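Introduction to Household Waste and Recycling
Handout for Unit 4: Why Sorting Matters

Welcome back, everyone! Last time we talked about where trash used to go, and I know a few of you were still thinking about the old Plundus landfill on the way out the door (I was too, if that helps). Today we get to the part I like best, the sorting itself, and why a plant can do everything right and still end up with bales it can't sell.

Let's start with a word you'll hear all term: contamination. In everyday talk it sounds like something poisonous, but in recycling it simply means the wrong stuff in the wrong stream. A greasy pizza box in with the clean paper is contamination, and so is a garden hose in with the bottles, even a perfectly nice garden hose.

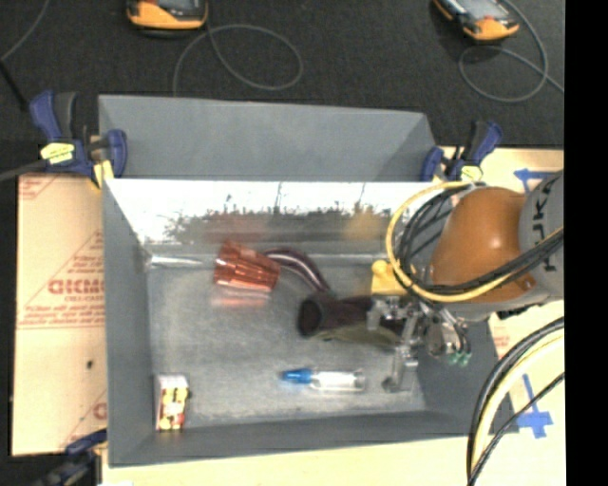 Plastics are where most people get stuck, and I don't blame them one bit. The number in the little triangle tells you the type of resin, and it doesn't promise that your town will take it. Please read that sentence twice, it comes up on the quiz every year!

Our case study is the town of Tirkero, which sent 1,161 tons of mixed recycling to the Ostex plant in a single year. Of that, 126 tons came back out as residue and had to be buried after all. Work out the percentage before you come to class, and bring your scratch paper so we can compare how we each got there.

For next time, read Chapter 16 in the course packet, and skim the short Szilágyi report on deposit programs. The tables at the back are dry going, but the section on returned bottles is lovely and quite short. Then keep a list of everything your household throws out over one full day, coffee filters and all.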